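Gripper arms on the door line — what happened to your job?
Shop Floor forum > Joinery and fit-out

benchdog_vos
We make cabinet and locker doors at a mid-sized shop in Vosville. In February management told us the handling on the door line is going over to grippers. Up to now it's been three of us per shift turning panels, checking the handle side and stacking. The plan is one person per shift once it's running. They say no layoffs, and the other two go to assembly. Has anyone been through this? I want to know what the day looks like afterwards, more than the sales talk.

kerf_and_co
Went through it at Algate. The layoffs part was true for us. What changed was the pace. Before, if a panel was bowed you leaned it on the bench, had a look and talked it over with whoever was next to you. Afterwards there wasn't anyone next to you.

Ask now who decides on rejects. Ours was left vague and the operator got the blame both ways.

benchdog_vos
Good point on rejects, I'll raise it. Bowed panels are my main worry too. Flat ones are easy. A tall door with a bar handle on one edge wants to swing on you, and you learn to feel that in your wrists. 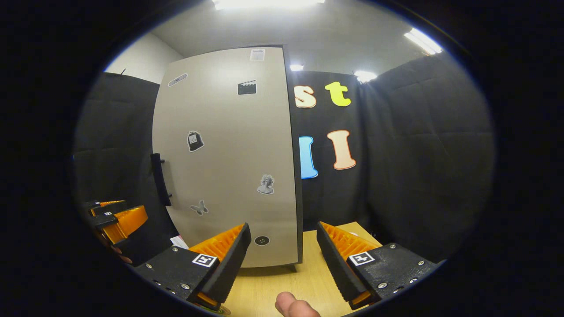
Door panel upright on the bench between the gripper fingers, handle on the left edge.

The pads on the fingers are orange and ribbed. I'd like to hear from anyone who has used that sort on a painted face, as we get marks from clean gloves some days.

nightshift_ocampo
Pads are fine if they get wiped. We do ours at start of shift and again at 6 pm. The trouble is nobody was given the time for it, so it comes out of your break unless you speak up.

I'll disagree with kerf a bit. My shoulders are better than they've been in years. We were moving 200 doors a shift by hand and I had two cortisone shots over it. I don't miss that part at all.

kerf_and_co
Fair enough, but sore shoulders could have been fixed with a lift table and a third person. They'd already cut us to two before the machines came in.

nightshift_ocampo
We had a lift table. It sat in the corner because it was slower. Not every shop is Algate.

plum_line
Apprentice here, at Nolten. My concern is the training side. Handling doors is where I learned to spot a twist or a bad edge. The new starters after me went straight to the screen and they can clear a fault faster than I can — but they'll pass a door I'd pull.

benchdog_vos
That's what our older blokes are saying. Did Nolten do anything about it?

plum_line
They put new people on hand inspection for three months first. It only started after a run of doors came back from a customer. I'd ask for it up front.

kerf_and_co
And get the job title and the pay rate in writing. "Operator" was a lower grade than "finisher" on our agreement, and it took the union most of a year to sort out.

benchdog_vos
Hadn't thought of the grade. We've got a meeting with the production manager before the changeover, so I'll take in rejects, cleaning time, hand inspection and the pay grade. Will post what they say.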